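Eine Zelle, die morgens um sechs laufen muss

Thérèse Gauthier kommt mit einem Messschieber in der Brusttasche zum Gespräch und legt ihn neben die Kaffeetasse. Bei Flivongate in Hernden betreut sie die Greifzelle, in der ein Arm Schubladen öffnet, Teile entnimmt und wieder schließt. Intern heißt die Zelle Dekeck.

»Der Arm ist selten das Problem«, sagt Gauthier. »Meistens ist es der Nullpunkt.« Jeden Morgen fährt sie die Referenzposition an und vergleicht drei Messpunkte mit den Werten vom Vortag. Liegt einer daneben, prüft sie zuerst die Schrauben am Sockel und dann die Fingerbacken. Die Backen tauscht sie nach 70 Betriebsstunden, den Schlauch zum Greifer einmal im Jahr, meist im Oktober.

Gelernt hat sie das von ihrem Vorgänger Chan, der ein Heft mit handschriftlichen Notizen hinterließ. Darin steht zum Beispiel, dass der Stecker an Achse vier nur handfest angezogen werden darf. »Ich habe es einmal mit der Zange gemacht. Danach haben wir 13 Tage auf das Ersatzteil gewartet.«

Länger als früher sitzt sie heute am Rechner. Bevor ein neuer Bewegungsablauf auf die Maschine kommt, läuft er in der Simulation. Der Schrank ist dort als Modell angelegt, mit Auszugsweg, Reibung und Anschlag. Stimmt die Reibung nicht, zieht der Arm zu kräftig und fährt die Lade hart in den Anschlag. »Dann stellt man die Kraftgrenze herunter und probiert es wieder. An einem normalen Tag mache ich 24 Durchläufe, an einem schlechten über doppelt so viele.«

Auf das Licht achtet sie ebenfalls. Tief im Fach wird es schnell dunkel, und die Bilderkennung muss trotzdem den Boden der Lade finden – mit und ohne Inhalt.

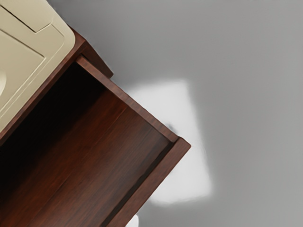
Ausgezogene, leere Schublade in der Simulation. Zum Schrank hin liegt der Boden im Schatten.

Übernommen wird ein Ablauf erst, wenn er auch an der echten Zelle mit halber Geschwindigkeit durchgelaufen ist. Gauthier steht dabei mit der Hand am Freigabetaster. Ins Heft trägt sie danach Kraftgrenze, Auszugsweg und Backensatz ein, mit Bleistift, wie Chan es gemacht hat. Eine Tabelle auf dem Server gibt es auch. »Die pflege ich freitags nach, wenn Zeit ist«, sagt sie und steckt den Messschieber wieder ein.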